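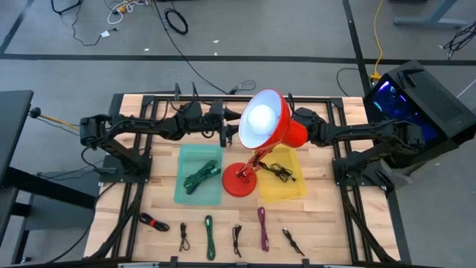
Every quote Clokura got back last spring left something out, according to Admasu, and it was never the arms – it was always the table, the frame, the cabling and the hours to put it together. So those questions go first.

Does the price include the table?
Two-arm station, yes. Wood top, black aluminum frame, both arms mounted on opposite sides. Computer is a seperate line, see below.

Can I buy one arm now and add the second later?
You can. Costs more in the end. Frame ships with both mounting bases either way.

What about the computer?
Bring your own or order ours. If yours is older than 4 years budget for a new one.

How much floor do we need?
Table plus walking room on all sides. Tape it out on the floor before you order, please. Most people guess small.

What do people forget to budget for?
Extension cords. Trays. Spare cables. Stuff for the arms to pick up – lamps, cords, whatever your task is. Put 15 percent on top of the quote and you should be ok.

Lead time?
Some 72 working days for the full station. Arms alone are quicker. Orders placed in September usually slip into the new year so dont plan a launch around it.

Do you lease?
Through Geltik, yes. Not on single arms.

Grippers a wear item?
Yes. Order a spare pair with the station, shipping them alone is silly money.

Is training included?
One day on site. More days billed at the Cundley rate, ask for the sheet.

Can we cancel?
Before the frame is cut, full refund. After that we keep the deposit.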